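2013-10-22

So I finally got the sublet at the Skatinora building, and with it (drumroll) a shared kitchenette! If you've been reading since July you know I was rinsing my mug in a bathroom down two flights of stairs, so please let me have this.

I know an office sink is a silly thing to be happy over. But I drink tea all day long, and I bring lunch in one of those glass containers that turns into a science project if you leave it until you get home. I timed the old routine once and it was 13 minutes, with the elevator being its usual self. Now it's 35 steps from my desk and I'm back before my email loads.
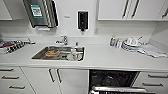
My new favorite spot, sink and all.

The counter is what sold me. It's long, so two people can make lunch without bumping elbows, and there are cabinets over and under it. I've claimed one shelf for my tea and the big jar of chili crisp from Lâm (five dollars, and I go through one a month, don't judge). Paper towels are right by the sink, and so is the soap, so I've stopped hauling my own roll back and forth in my bag like a crazy person.

Shewit Gebreyes across the hall wants us all to chip in for a decent dish rack. She found one at Bratari for $60, which made me gulp a little, but split between everyone on our floor it's less than a sandwich. I'm in. I also want a real scrub brush, because sponges get gross so fast and I always end up being the one who throws them out.

Next up is the tea shelf. I've got four half-empty boxes of the same peppermint and I need to deal with that before I buy any more!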